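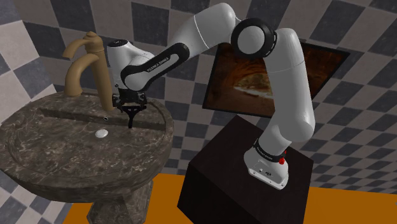 Arm over the sink in the simulated bathroom, fingers down beside the faucet.

Print this page | E-mail this page

How we plan a washroom round in simulation first

I clean offices for a living, or I did until Rondisano put me on the Galura project. Now I spend my mornings telling a robot arm how a sink gets done, and my afternoons back on the floor with the crew. A few people at our other sites asked how we set up a round, so this is my way of doing it.

1. Start with your own hands. Go do the sink and write down every move, even the dumb ones. My first list had 30 lines and I still forgot the part behind the faucet!

2. Pick one spot and bring the gripper to it. I like the back of the basin, close to the faucet, and I come in from above with the fingers pointing down. Go slow – a gooseneck spout is easy to clip on the way over.

3. Look at the elbow too. Everybody stares at the fingers (me included), but the elbow rides way up high, and in a real washroom that's where your dispenser or your light might be.

4. Run it a lot. We do 1,000 tries per sink shape before anyone talks about a real building. On my first shape 54 of them touched the faucet, so I moved the start point and ran the whole batch again.

5. Read the bad ones with the crew. They'll spot stuff the software people won't, like where folks leave their coffee cups.

As for the job itself, the plan is for the arm to take basins and counters while we keep floors, stalls, restocking and anything weird. I was pretty worried about hours back in August, and I still ask about them at every meeting. So far mine have stayed the same, but I sit more, and my wrists are happier. Get your hours question answered in writing before you start – I wish I had.

Galura Project, Rondisano Building Care | Contact us | Copyright Rondisano | Back to top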